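What I did with my spring (mostly pick things up and put them down)

21 June 2023

So the robotics club is done for the summer and I finally have time to write about it, which I kept promising to do and then not doing because every free evening went to the arm. Sorry to those of you who come here for the bread posts! There will be bread again soon.

Quick background for anyone who missed my rambling in the comments. I joined the club at the Skadov community college last September, knowing pretty much zero. There are seven of us, and our project for the year was a pick-and-place arm for the Maksymiv Challenge, a regional thing for student teams. You get a pile of ordinary stuff from around the house and your arm has to move it from one spot to another without dropping it, crushing it or flinging it at a judge. We named ours Pimon. I voted for something else and I'm still a little bitter about it.

I started out on the mechanical side and was bad at it. I stripped screws. I put the wrist on backward and then tightened everything really well, so it took two people to get it off again. After that I got moved over to collecting practice runs, meaning you steer the arm through the task by hand, over and over, and the software tries to learn from what you did. I loved it right away. It's a bit like those claw machines at the arcade, except you're allowed to win.

We did 514 runs by the end. The first batch was all blocks and cups, and we got pretty cocky about blocks and cups. Then the practice list for the challenge came out and it was full of thin things, flat things, floppy things, things in packaging. Our success rate fell off a cliff. I remember one evening when we got through 32 tries and I ate an entire bag of pretzels out of pure stress.

Part of the trouble was the fingers. The old ones were thick and rounded at the ends, great for a cup and hopeless for anything lying flat. One of our members redrew them in Skelunano (the design program the college has, which crashes if you look at it funny) and gave them a taper, and that helped a ton.

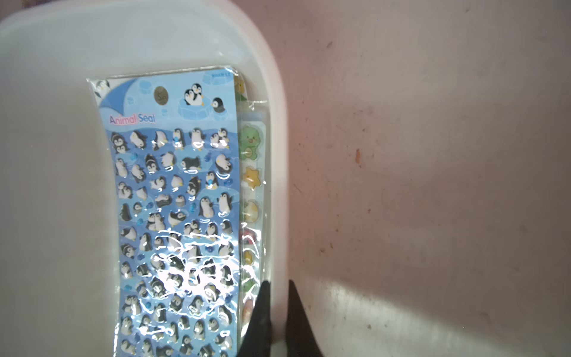

Flat packages were my job for the last month, and I got weirdly attached to them. You would think a light little thing would be easy, but there's hardly any height to grab, so you have to come down low and close on an edge without jamming the tips into whatever is underneath. And plastic wrap is its own special misery. Look at the glare on those penguin stickers — there's a patch where the shine washes right over the birds, and the puffy ones bounce light back all on their own. The wrist camera has to work with that. I tried moving my lamp, then moving the tray, then moving me, and I still spent a lot of time squinting at the monitor and muttering.

My favorite trick ended up being really simple: slow way down for the last little bit. I was always rushing the close. Once I quit doing that my runs got smoother, and the ones I recorded after that are the ones I'd want Pimon to learn from, if Pimon is reading this.

We came in the middle of the pack at the challenge. Cups were perfect, flat stuff was so-so, and a bag of rice beat us completely. I'm signing up again in the fall, and I've already asked if I can keep the flat packages.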